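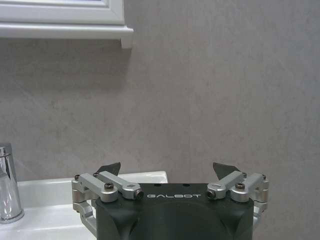 Sealing panel joints behind a sink

vakulenko92
Re-doing the vertical joint between two wall panels. Neutral cure silicone or color-matched acrylic? Gap is 12 inches from the tap.

Gindier
Neutral cure. Acrylic shrinks and opens up at one edge within a year.

skonar_t
Disagree. Paintable acrylic held for me for years. Silicone collects grime – and you can't touch it up.

Gindier
Dry wall, maybe. In a splash zone it softens. Cut the old bead out fully, wipe with alcohol, wait 30 minutes, tape both sides.

vakulenko92
Tool it before or after pulling the tape?

Gindier
Before. Pull while wet. No water on it for about 20 hours.

skonar_t
My tube says 12.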